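# Equipment money: the questions we keep getting

Tatu Sang keeps this page. If your answer isn't on it, ask her, then expect to find it on it.

**How much do I get for a new bench setup?**

The ceiling is $3402 per bench. Yes, it's an odd number. It is what was left after the last round of requests, divided by the benches, and it has since acquired the dignity of a policy.

**Does that include the arm?**

It includes the arm, the power supply, the mounts, the cables and the shipping. People forget shipping. Shipping doesn't forget them.

**Can I buy the Rivuvance arm instead of the Minja?**

You can if you can show what it does for your task that the Minja doesn't. "It looks nicer" has been tried. Both come with servos you can swap yourself, and you will be swapping them, so put $200 in the plan for spares. Requests with no spares line come straight back.

**What about props? They're cheap, right?**

Each one is. The household tasks are where budgets go to die, a few dollars at a time. Take the litter task: you need a tray, a scoop, a bin, bags for the bin and the litter itself. List all of it. Litter is a consumable and goes on the monthly sheet, along with the bags.

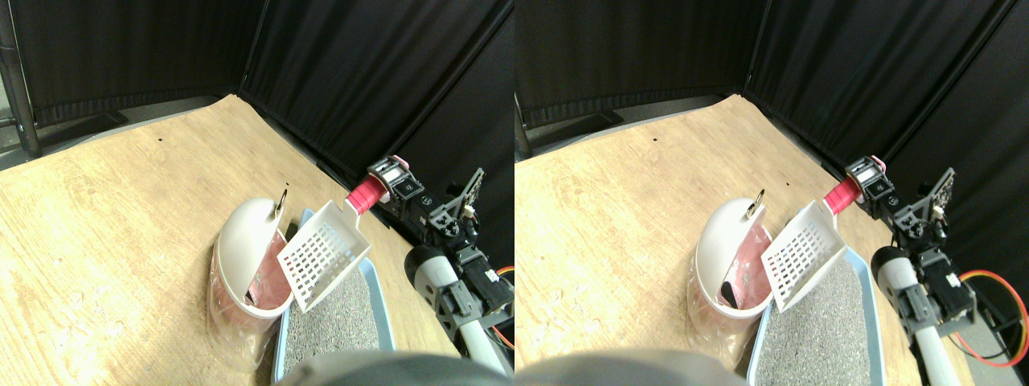
Chepkoech Mwakyusa wrote in to say that the monthly sheet is fine for people who remember it, but that she would much prefer to order three months of litter at once and be done. Fair enough. You may now order a quarter's worth, provided you have somewhere to keep it that isn't the hallway.

**Do I need a grip on every tool?**

If the arm can't hold the handle as sold, yes. Budget the grip with the tool. Grips made in the Lorville shop are charged at material cost, and the wait is whatever the shop says it is.

**Who pays for backdrops?**

The room does. Please don't buy your own curtain. We own enough curtain.

**How long does approval take?**

Anything under $1000 goes through Tatu alone, usually in the same week. Anything over that also goes to Clendus for a second quote, which adds up to 45 days. Splitting one order into two for $999 each is a trick we have seen before.

**Can I carry unspent money into next year?**

No.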